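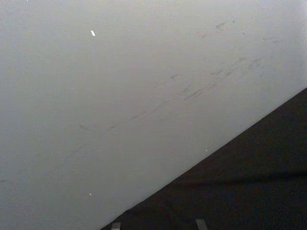 Stodemska worktops are supplied to schools, clinics, packing rooms and shared workshops where a surface is expected to stay in daily use for many years. The range is sold in matte finishes only. A matte top gives less glare under ceiling lights and is easier on the eyes over a full shift, but it does show the traces of use more readily than a polished one, and buyers should choose their color with this in mind. On a light gray top, scuffs tend to appear as thin broken streaks and soft gray smudges, often running in one direction across the middle of the surface, and small white specks may also stand out. Marks of this kind should be assessed by touch before any decision is made on repair or replacement. A mark that cannot be felt with a fingertip is treated as a surface mark under the terms of sale. A mark that catches the fingernail is treated as a scratch.

Range and sizes

The worktop is available in light gray, mid gray, sand and charcoal. All four colors share the same core and the same finish, and tops of different colors may be ordered together for one room. Standard tops are 34 inches deep. Other depths can be cut to order in the Vollomley workshop, subject to a longer delivery time, and cut tops cannot be returned unless they are faulty.

Each top is supplied with fixing screws, a leveling guide and one copy of the care sheet. Legs, frames and cable covers are listed separately. The worktop fits all current Stodemska frames and the earlier Fu frame, for which an adapter plate is required. Please state the frame type when placing an order.

Suitable uses

The surface is intended for writing, sorting, assembly, light packing and general bench work. It is suitable for frequent wiping with a damp cloth. It is not a cutting surface, and a board or mat should be used with knives and blades. Hot pans, soldering tools and glue guns must be placed on a stand.

Metal parts, crates and tools with bare feet should be lifted and set down. Dragging is the most common cause of gray streaks on the lighter colors. Where heavy items must be moved across the top every day, the Rutomix bench mat is recommended. It lies flat without adhesive and may be trimmed with household scissors.

Cleaning and care

For daily care, use a soft cloth, warm water and a small amount of mild dish soap. Wipe in straight passes, rinse the cloth and wipe again with clean water. Dry the surface afterward.

For scuffs that remain, use a white melamine sponge, dampened and well squeezed. Work with light pressure and stop as soon as the mark has lifted. Repeated hard rubbing in one place will raise a shine that cannot be reversed. Test the sponge on a corner first.

Do not use steel wool, scouring powder, wax polish, furniture oil or any product containing bleach. Wax and oil leave a film that holds dust and makes later cleaning more difficult.

Dried paint and correction fluid can be loosened with a plastic scraper held nearly flat. Adhesive labels should be soaked with warm water for around 20 minutes before removal.

Inspection and replacement

Customers with more than nine tops on one site may request an inspection visit. The inspector records the condition of each surface and advises whether it should be cleaned, turned or replaced. Rectangular tops without cable openings may be turned end for end on their frames, which moves the worn area away from the user. Two persons are required for this task.

Replacement tops are supplied in the current color. Slight differences in shade between an older top and a new one are normal and are not considered a fault. Where an even appearance is important, it is advisable to replace all the tops in a row together.

Ordering

Orders of up to 17 tops are normally shipped from stock. Larger orders are scheduled with the customer. Deliveries are made to the ground floor unless other arrangements have been agreed in writing. Samples of all four colors are available on request and need not be returned.

Questions concerning sizes, frames or care may be addressed to Cameron Tipoki, Product Support, Stodemska. The support office is closed to telephone calls on Monday mornings. Written inquiries are accepted at any time.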